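Betent Press Conference Transcripts: data card

Version 2, updated May 27, 2018
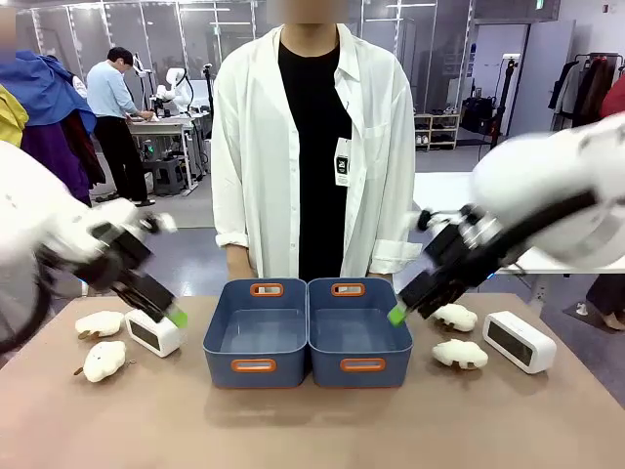

Sandro Bassi wrote after the first version that the jokes of the actors should stay in the text, also when they do not answer the question, and that cutting them makes a press conference look like a police interview. We agreed with him. In version 2 all jokes are back, and the laughing of the room is marked with (laughter).

What is inside

The set has 1274 question and answer pairs from 40 press conferences for superhero and adventure films. Each pair is one line in a tab-separated file. The columns are: film, speaker, question, answer, spoiler.

The spoiler column is 0 or 1. We put 1 when the answer tells something about the plot which was not in a trailer before. Sometimes an actor only smiles and says "no comment", and this is always 0.

How the text was made

Sioned Trevor typed the English conferences from sound recordings. The conferences in other languages come from the Stokenska archive and were translated by Pritchard, a small translation office. The translator notes are kept in square brackets inside the answer.

Names of reporters are removed. If a reporter says the name of his newspaper, we write OUTLET in its place.

Known problems

In 8 conferences the microphone of the room was switched off, so the question is missing and we wrote only the answer. Please do not use these lines for question matching.

When several actors speak together, the speaker is CAST. It is possible that some of these lines belong to the director.

The Sistik reader opens the file without changes, but it does not like the square brackets. Set the option keep_notes to false, or remove the notes before loading.

Changes in version 2

Jokes restored. Spelling of character names made the same in all files. Two double lines deleted from the April release.

Corrections can be sent to Sioned with the film title and the line number.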